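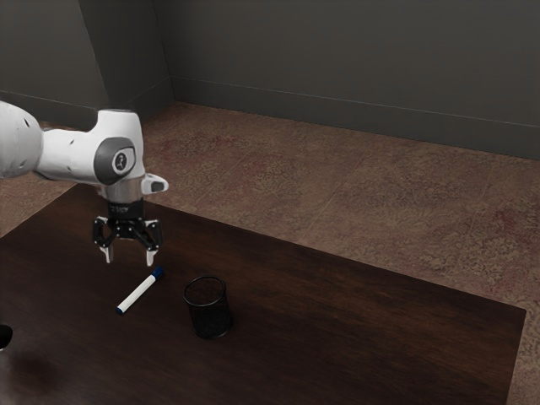 Cyril Ackroyd was participant 70 in the Ternorine trial, and the form in front of him had 21 items, each scored from zero to three. He had filled it in at baseline and again in November. Item 9 asked about sleep. He thought of a marker lying on a dark brown wooden table, and of how long a man could look at such a thing at four in the morning without picking it up. There was no box for that. He circled a two.

The nurse at the Hollier practice checked the form for missing answers and entered the total. Allocation was concealed. Neither she nor Cyril knew whether his tablets were Ternorine or placebo, and the protocol did not allow her to guess aloud.

"Any change in routine?" she asked.

"I've started answering the phone," he said.

She looked down the list of adverse events, did not find it, and wrote it under Other.

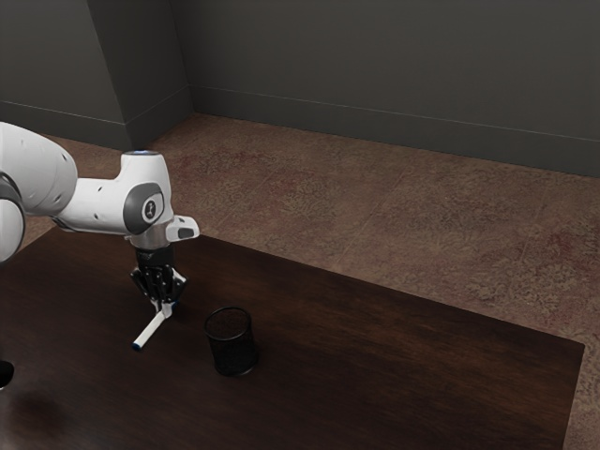 The marker and the pencil cup.

The trial closed five weeks later. Dr. Kershaw's letter thanked him for his time and gave his allocation on the second line - placebo. Cyril read it twice at the kitchen table. His score had dropped by 5 points, and the letter listed the drop as within the expected range for the control arm.

The phone rang while he was folding the page. He let it ring three times, as he had when the tablets were still in the cupboard, and then he picked it up and gave his name.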